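Drukside Toy Bench: Your Questions

Can I bring in a toy that has come apart?
Please do! We love a bird with its head off, and orange ridged bits are rather a favorite here.
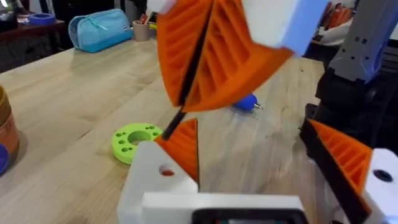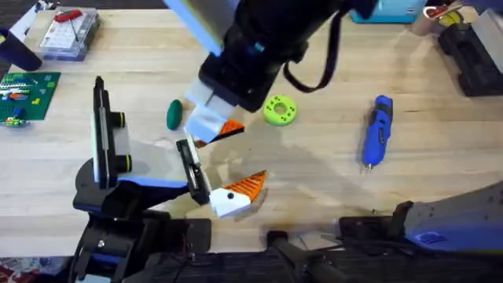
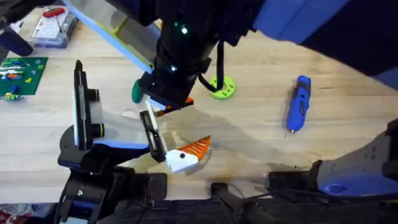
Bring every piece you can find, even the tiny ones, and pop them in an envelope so they don't go wandering off in your bag.

Do you take building bricks too?
Yes, loose or on their baseplate, whichever is easier for you to carry.

Who do I ask for?
Lindiwe Mkhize, most mornings from 9.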